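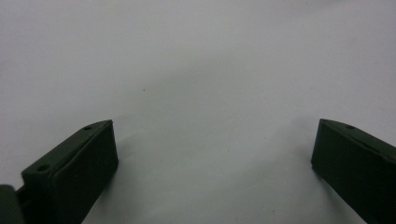

I caught up with Dougal Lennox on the steps of Orkilness Chapel, where he's been running the student suppers for two years now, and he was already late for choir (my fault, I talk too much!).

"We started with 10 students and a pot of soup," he told me. "Last September I cooked for 100 and ran out of bowls."

So what keeps them coming back? He laughed at that. "Free food. Then they stay for evening prayer, or they don't, and I'm glad either way."

I asked about the retreat at Bullerow, my own favorite weekend of the year, and he says it's on again, with two nights this time and a quiet walk before breakfast. "Bring boots," he said. "People always bring sneakers." Sign-up sheets are by the chapel door.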